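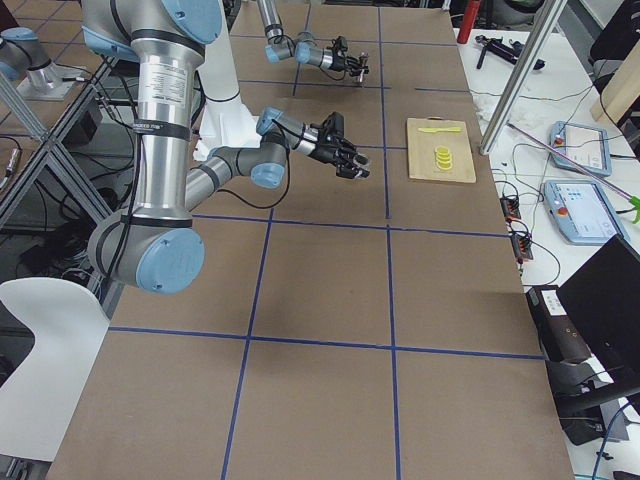

Why divide a work table into cells when all you want to know is where the cutting board ends up?

Words like "on the right" and "near the middle" mean different things to different people, and a cell means the same thing to everybody who writes it down.

Figure 3. The tabletop marked off with dark blue tape, with the cutting board lying in a cell on the right.

3.2 The table and the board

I came to the tape late and a bit grudgingly. In the spring round of the Vurmont study I asked people to note in their own words where the board was each time they stopped cutting, and I thought the notes would be easy enough to sort afterward. They weren't! I got "my side," "by the onions," "where it was before" (before what?), and one long run of entries that only said "same." Victor Owino and I read 200 of those entries separately one afternoon, each with our own sketch of the table, and then put the sketches side by side. We had drawn the board in different places so often that I threw out the whole written part and went to buy tape.

So now there are lines. Figure 3 shows the surface we settled on, a flat tan-brown board with strips running across it and others running away from you toward the far edge. One of the lines on the left slants. I've left it in the coding scheme as drawn, and a cell with a slanted side gets a letter like any other cell. What I care about is whether two coders would name the same cell for the same board, and a slant doesn't get in the way of that.

Color took more fussing than I'd like to admit. Gisela Espinoza wanted white, which we tried first, and it looked great until someone floured the table for the dumpling task. Dark blue stays easy to find against the tan, and so does a light wooden board lying next to it, so that's the pair we kept.

The board itself matters too. It has a small rounded notch in its top edge, and we use that as our pointer: whichever way the notch faces is the orientation we record. We had been using a plain rectangular board from Grorkau, a perfectly nice board, but turn it end for end and you can't tell anything has changed. I wanted the turns. People rotate a board to get at the last of the parsley, or to scrape into a bowl with their better hand, and with the Grorkau board all of that vanished from the record.

A placement counts when the board has been let go of, and it gets the cell that holds most of its surface. When it straddles a line so evenly that we can't choose, we write both letters and move on. Under these rules the full set comes to 1,488 placements, with roughly 4 percent of them double-lettered. I don't treat the double letters as errors. Plenty of cooks really do like to work across a line, especially the ones who keep the peelings on one half and the good stuff on the other.

Lifting and wiping are left out here. They're taken up in Section 3.3 along with the Herkska bowls, which slide around far more than the board does and needed rules of their own.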